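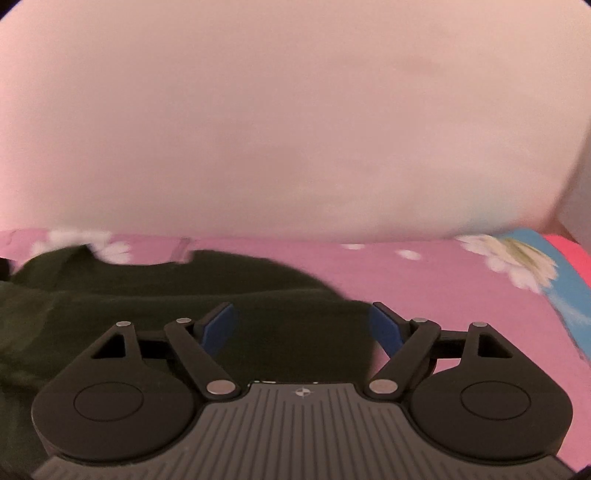 Blue finger pads spread on either side of the dark fabric, pink daisy cover underneath.

Home | Guides | Gallery | Safe Handling | About Us
Jun 1, 2023
By the Tolus workshop desk

Welcome to our little gallery on good habits with hand-held grippers! We put it together to go with the Plukham handling rules, which were rewritten in March and now run to 5 pages (the old version was a good deal longer, and I do not miss it). Most of what follows is rule two, the one on soft goods, and it's the one we get the most mail about.
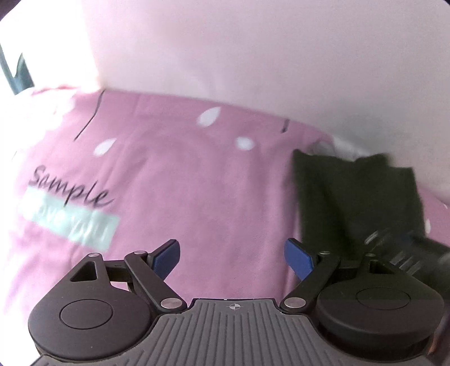
Rule two asks you to open the fingers fully before you come down over cloth, and to keep your own free hand well behind the linkage, where the pivots can't pinch it. New folks at Nulura tend to rush this part, and I did too when I started, so please take your time. It also helps to work over bedding with some color in it, like the pink sheet with its white petal shapes, and to choose a garment that stands out from it, as the crumpled dark cloth does. Wipe the pads when you finish, write up your session in the log, and let a second person read the entry before it goes in the binder.

Contact the Tolus desk | Copyright 2023 Tolus | Back to top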